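Farnix Dry Storage Cabinet
Set-Up Guide, Section 5: Placing and Loading the Cabinet

Complete Section 4 (Unpacking) before you begin. The cabinet must stand upright for the full resting period given there before it is connected to power.

5.1 Choosing a location

1. Place the cabinet on a level floor, away from radiators, sinks and outside doors.
2. Leave a clear space of 5 inches behind the rear panel. The drying unit releases moist air through the rear vents.
3. Turn the four leveling feet by hand until the cabinet does not rock. Tighten the lock nuts with the wrench supplied.
4. Connect the cabinet directly to a grounded wall outlet.

CAUTION: Do not use an extension cord or power strip. Damage caused by an unsuitable power connection is not covered by the Flenda limited warranty.

5.2 First drying cycle

1. Close the door and press the power button once. The display shows the humidity inside the cabinet.
2. Set the target humidity to 20 percent using the arrow keys.
3. Leave the cabinet closed and empty overnight.
4. In the morning, compare the display with the card-type indicator supplied. If the two readings differ by more than 5 percentage points, see Section 9, Calibration.

NOTE: The fan may run without pause during the first cycle. A light odor from the door gasket is normal and fades with use.

5.3 Preparing items for storage

Remove items from cardboard packaging before storing them. Cardboard holds moisture and will lengthen each drying cycle. Wipe off dust with a lint-free cloth.

Wires and cable bundles should be laid out on a clean surface and inspected for nicks in the insulation. Short bundles may be stored as they are if they are already bound with a sleeve. Coil longer cables without sharp bends.
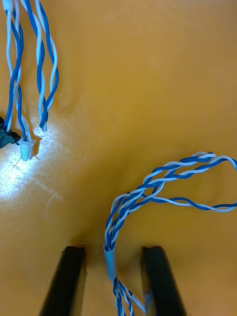
5.4 Sorting by type

1. Assign one open bin to each type of part. Small parts with attached leads should not share a bin with circuit boards.
2. Place bins on the shelf with the open side up. Do not fit lids, as dry air must reach the contents.
3. Write the part type and the date of loading on the shelf label, not on the bin.
4. Enter each bin in the contents log at the back of this guide.

Each shelf has a label slot for 14 characters. The log has space for 1,000 entries, and further sheets may be copied as needed.

CAUTION: Do not store batteries, solvents, food or medicines in the cabinet. 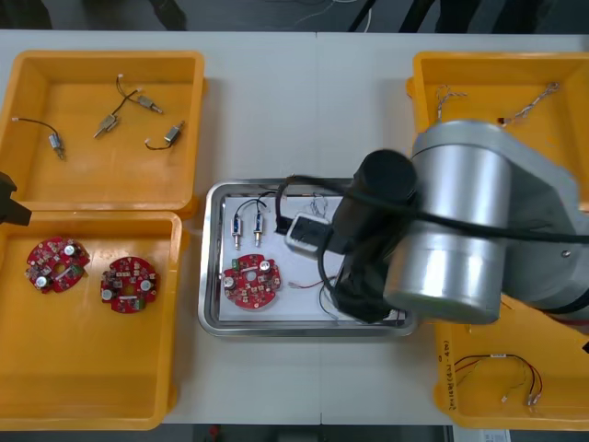 TATHOLM, November

Notice to owners of cabinets supplied through the Cârstea distribution center. The upper shelf brackets in the accessory bag have been replaced by a longer type. Owners who received the short type should not load the upper shelf until replacement brackets have been fitted. Requests may be made through the Farnix service desk, which is closed on Thursday afternoons. Please have the serial number ready. It is printed inside the door, below the hinge.

5.5 Loading the shelves

1. Switch the fan to Low.
2. Load the lowest shelf first, then work upward. Heavy items belong at the bottom.
3. Keep bins clear of the fan grille on the left wall.
4. Shallow trays may be lined with plain paper. Replace the liner when it becomes stained or curled.
5. Close the door until the latch clicks, and return the fan to Auto.

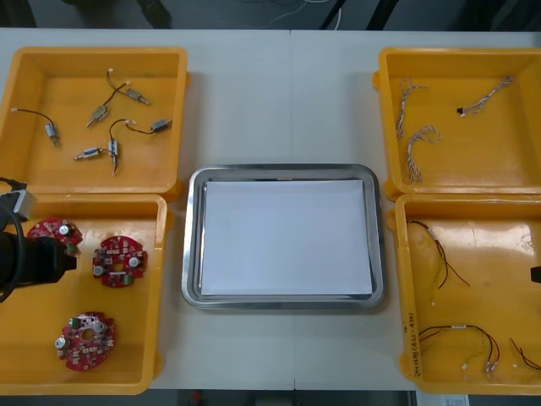 Figure 5-3. Open yellow bins and a paper-lined steel tray.

5.6 Door openings

The humidity reading will rise each time the door is opened. Wait for it to return to the target before opening the door again. If it has not returned after 20 minutes, check the door gasket for trapped objects and repeat the cycle. If the fault remains, switch off the cabinet and refer to Section 10, Troubleshooting.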